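The Plate Problem

June 15, 2021

Robot labs love a percentage, and the one coming out of Skivden this year is 70. That is how often, the company says, its new grasping method can move a piece of soft food it has never handled before without crushing it or dropping it. The method is called Gorberg, and it learned from 264 recorded demonstrations - a small number by the standards of the field, and the part investors like to repeat.
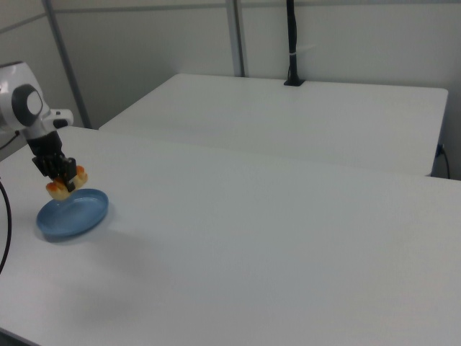 Soft food is a fair thing to test on. A cake has no handle, and the force that lifts one will flatten the next. But a fair test also needs a fair setting, and I have my doubts about this one. The black fingers hold what looks like a small pale bun or pastry over a blue plate, on a white tabletop, against a plain gray wall. A camera could hardly ask for an easier view. Kitchens have crumbs and bad light.

The written report gives 30 trials for each of 11 foods. It says a grasp counts as a success if the food "remains acceptable," and leaves the judging to the same people who built the system. A group at Jodcombe ran a similar study with outside graders and got a much lower score. Skivden says the two can't be compared. Maybe so, but then what can it be compared with? 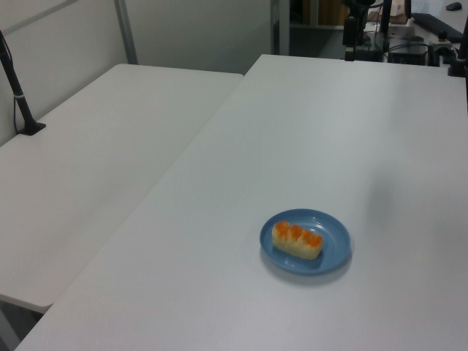
A small cake-like item with a bright orange topping on one of the blue plates used in the Gorberg tests.

Quintana, the catering firm paying for part of the work, wants a trial in a working kitchen in August. I'd wait for those numbers.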